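The Second Life of Office Computers

There is a long, low building behind the bus depot in Banham where old computers go to wait, and I have become fonder of it than I ever expected to be. I went the first time to drop off a tower that had been holding up a fern in my hallway. I stayed three hours, drank two cups of very strong coffee, and came home with the fern problem unsolved and a whole new way of looking at the things we throw out.

The shop is called Ullix, and it buys what companies no longer want. When a firm finishes its lease, or a bank gets nervous about the age of its servers, a truck backs up to the loading door and the pallets come off. In a good month 1,000 machines pass through. Some are 6 years old and have spent their whole lives in a chilly closet doing payroll. They look brand new once the dust is blown out (and oh, the dust! There is a special room for it, with a fan that sounds like a small airplane).
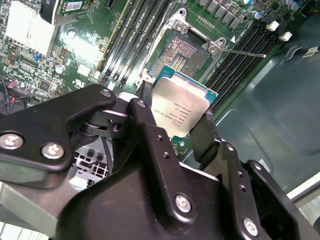 What surprised me most was how much of the business is simply matching people up. A dentist wants something quiet for the front desk. A school in Moulin wants a whole lab's worth, all alike, before classes start, and would like them to cost next to nothing. A fellow with a hobby server in his basement wants one particular part that nobody has made in years, and he'll drive half a day to get it, and then he'll stand at the counter for an hour telling everyone what he's going to do with it. The staff listen to all of it. I think they rather like it.

Prices are gentler than you might guess. A decent desktop, wiped and tested, with a fresh drive, goes for $60 on the Sunday sale table, and there is a line by the time the doors open. My neighbor bought one for her grandchildren and it has outlasted two tablets and a puppy.

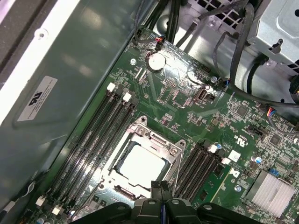 Buying used does ask a little more of you, and I've learned to slow down and look things over before I hand over my money. Ask what was replaced and what wasn't. Ask whether the drive is new. If you can, have them take the side off, and don't be shy about reading whatever is stuck to the metal. A gray chassis with a silvery-white label inside it, printed in lines of tiny black type, may well send you hunting for your reading glasses, but I'd copy down any model number you find and look it up at home before deciding. I keep a small notebook in my purse for it now, next to the grocery list.

Whatever can't be sold goes on to Cerkeo, the recycler across the river, where boards and cables are sorted into bins as tall as I am. It's a noisy place and I didn't stay long. The tower from my hallway never made it that far, I'm glad to say. It needed 5 dollars' worth of parts and a good cleaning, and it went out the door in December with a young couple who were setting up their first office. The fern is on a stool.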